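Search the list archive
Search for: in: all messages / this thread

Print this message | E-mail this message to a friend

Subject: Re: Lumbao card - is the main event really 12 rounds?
Posted: 21st April

An earlier message said:

> Gerach are telling everyone the Lumbao show is close to a sellout,
> 3,942 tickets gone already. Plus the main event is for the Bikix
> belt now, so it has to be 12 rounds. This is the best card we've had
> in the area in years and people on here still want to moan. Get your
> seats before August or you'll be watching it on the stream.

I'll believe the 3,942 when I see people sitting in the seats. Gerach said the same sort of thing before their last show and I had a whole row to myself. Tickets "gone" can mean handed to the gyms in a big envelope, and half of those never get used.

As for the belt, what is it? I went looking for the Bikix rankings last night and found a page with two weight classes on it, one of them empty. A belt doesn't make a fight 12 rounds either. The commission sets that when it approves the bout, and the last sheet I saw had it down for eight. Has anybody got a newer one?
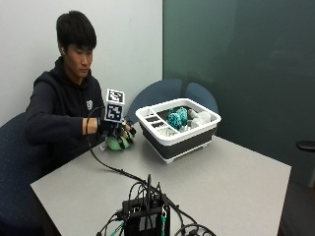 Then there's the opponent. Eleven wins looks fine until you check who they were against. I make it four guys making their debuts and a couple who hadn't won in years. He has never been past the fifth. Our guy should walk through him, and then we'll be told he's ready for a top ten name.

The stream is through Plulline again. Last time I lost the picture in the co-main and got it back for the interviews. No refund, just a code for 300 "points" that I still can't spend on anything.

I'm not saying stay home. The six rounder at lightweight is a good match and I'd pay to see that one - just not 78 dollars plus fees for the cheap seats. If they drop the price closer to the day, and they usually do, I'll go.

Can whoever has the bout sheet please post it to the list?

Reply to list | Print this message | E-mail this message to a friend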